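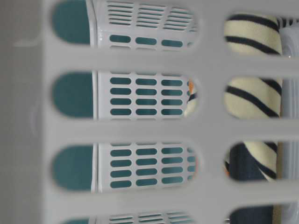

Towels were what finally made me sort out my washing routine. Ours had gone stiff as cardboard over the winter, and I'd got into the lazy habit of blaming the hard water when most of it was my own doing (far too much powder, drum packed to the gunnels, and then the whole lot left sitting till teatime). So I spent most of April trying things out, and these are the ones I've kept up. First one: get a basket with proper holes in the sides. Mine is light grey plastic with big rounded slots, and damp things kept in something like it don't go musty nearly as quickly as they did in the old canvas bag I used to love. Canvas looks lovely and smells dreadful by Thursday!

Next, powder. I use a good deal less than I used to. The scoop that comes in the box is enormous, so I threw it out and keep an old coffee measure in there. If the towels come out with a slippery feel when you wet them again, there's still soap in them, and the cure is to run them through once more with nothing added at all. I did ours twice at 60 degrees and you wouldn't believe the froth on the first go.

White vinegar, then. I put a small cup in the softener drawer for towels and tea towels, never for anything with a lot of elastic in it, and I've stopped buying softener for them altogether. The smell goes off as they dry. My neighbour Wálter Montoya swears by bicarb instead and we have had this out over the fence several times. Use one or the other, by the way. Put them in together and they just cancel each other out.

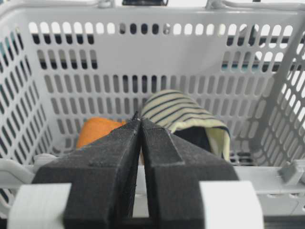 Give each towel a good hard shake before it goes on the line, a proper crack like you're shaking sand out of it. It lifts the loops back up. I do it again when I bring them in, and between the two shakes they come out softer than they ever did with the expensive stuff. On wet days I use the airer in the back bedroom with the window open an inch and the door shut, and I leave a gap of one rail between the thick things. Slower to load, but they're dry by morning and the rest of the house doesn't steam up.

Pegs: buy fewer and better. I had a bag of 192 cheap ones off the market and they snapped all summer long. Wooden ones want bringing in overnight or they mark the whites.

A few odds and ends while I'm at it.

Socks go in a net bag, tied with a knot, as the zips on those bags always give up.

Wash new dark towels on their own for the first few goes. I didn't, once, and we had pale blue pillowcases for years.

Clean the rubber seal on the machine door with an old toothbrush. Pull the fold right back and look underneath, and have a cloth ready. I've found hairgrips, a plum stone and a fair bit of grey sludge in ours.

Drain the filter at the bottom too, with a roasting tin under it. Mine held roughly 500 ml the first time and I only had a saucer down, so the kitchen floor got a wash as well.

Leave the door and the drawer ajar when you've finished for the day.

I'll do ironing another time, once I've made up my mind about spray starch. If anybody has a way of folding a fitted sheet that works for one person with short arms, please do write in!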